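4. Winding the skein

1. Slip the loose end of the yarn through the guide on the Triltik winder and tuck it into the notch on the cone.
2. Turn the handle slowly for the first 3 turns.
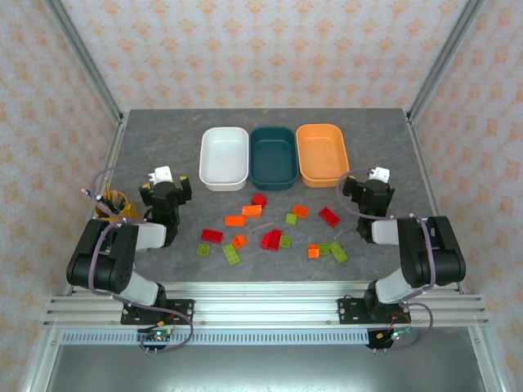
White, teal and orange bins on a grey tabletop.

3. Keep light tension on the yarn. Stop at 200 turns and tie the skein in 2 places.

Caution: do not wind mohair at full speed.

Note: Mornetine sock yarn needs the narrow guide.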